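Welcome, and thank you for opening this file before opening the folders! I know most people don't, and I was one of them for years.

# Prurneck: a small collection about tidying soft toys

Prurneck is a set of pictures and notes about one very ordinary job -- picking up toys in a bedroom and finding a home for each of them. It covers plush animals and dolls, shiny molded toys, fabric odds and ends, and the chairs, beds and boxes they tend to pile up on. Last changed 26 Dec 2021.

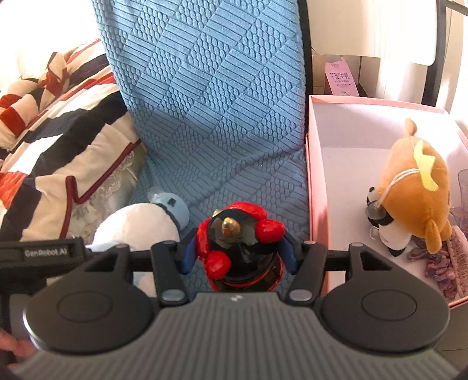
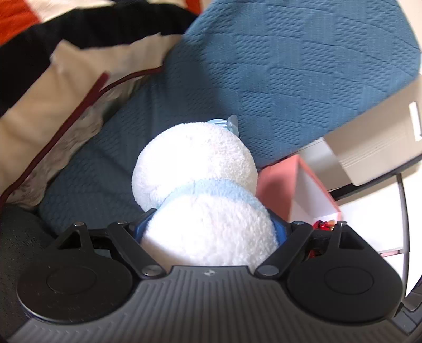
## Why toys, and why bedrooms

There is plenty of material out there on kitchens. Mugs, plates, cutlery, the whole drawer. Bedrooms get much less love, and when they do show up they are usually made up like a hotel, with one cushion at a jaunty angle. I wanted the bedroom as it looks on a slow afternoon, when the chair has become a shelf and the bed has become a second shelf, and the box that was bought to hold everything is already holding quite a lot.

Soft toys are also more interesting to sort than you might expect. A plush toy has no proper top or bottom once it has been dropped, and many of them look like a plain ball of fluff from the back. You know there is a face somewhere, but you may have to turn the thing over to meet it. Molded toys have the opposite trouble: they keep their shape beautifully, but the shiny ones throw so many highlights that the edges can be hard to follow.

## What is in the folders

The collection has 95 tidying notes, spread over 15 folders. One folder is one go at one spot, so a chair, a corner of a bed, the floor beside it, and so on. Inside each folder you will find:

- `pictures/` -- the pictures, in no promised order
- `toys.csv` -- one line per toy, with its kind, its main colors and where it ended up
- `notes.md` -- my own remarks, which run long (sorry, it's a habit)

The `kind` column uses a short list of words:

| Word | Use it for |
|---|---|
| `plush` | anything stuffed and soft, whatever animal or person it may be |
| `molded` | hard toys with a fixed shape |
| `fabric` | blankets, doll clothes, cloth scraps, stray socks |
| `part` | a piece that has come away from something else |
| `unsure` | please do use this one! |

I went back and forth on whether to name characters and animals. In the end I left them out. Two people will happily argue over whether a round white toy is a bear or a seal or a snowman, and for putting it away it really doesn't matter. Color, feel and size are enough to find it again.

## How the sorting goes

Everything starts from the seat of the chair or whatever surface the folder is named for. Larger toys come off first. Plush goes in the shallow box if there is room and on the bed if there isn't, and molded toys are kept apart so that nothing hard is squashing something fluffy at the bottom. Fabric things get folded at the end, loosely -- I have never managed to fold a doll's cape so that it stays folded, and I have stopped trying.

Shallow boxes turned out to suit this kind of toy very well, by the way. Deep ones swallow the small toys, and then somebody tips the whole lot out to find one bunny. If you are setting up a similar corner at home and only take one thing from this page, take the shallow box.

A few words on toys with bits attached. Suction cups, bows, ribbons and hanging loops all count as belonging to the toy, and they don't get a line of their own in `toys.csv` unless they have fallen off. Hats count as part of the toy too when they are sewn on. If you can't tell whether they are sewn on, write `unsure` in the remarks and move along.

## Known rough spots

- White plush in bright light loses nearly all its texture on the lit side. Look to the shaded side for the feel of the pile.
- The words `light blue` and `pale blue` were used as if they were the same. They probably should be.
- Two folders share a chair. They are separate goes at it, and the toys overlap, so please don't add the counts together.
- Bedding is described by pattern only (`striped`, `plain`, `other`), which felt like plenty in September and feels a bit thin now.

## Related sets

Clustolex is the older sister of this one and deals with shoes and coats in hallways. Its columns have the same names, so the two can be read side by side. Opoku, still half finished, is meant to cover bathroom shelves. The table layout in all of them comes from Petov, a tiny set of sewing box notes that I still think is the neatest of the family.

## Using and fixing things

You are welcome to use the notes and pictures for study, teaching or plain curiosity, with a mention of Prurneck somewhere. If you find a toy with the wrong color or the wrong kind, open an issue with the folder name and the line number. Small fixes are just as welcome as big ones, and I try to get to them over the weekend, coffee in hand.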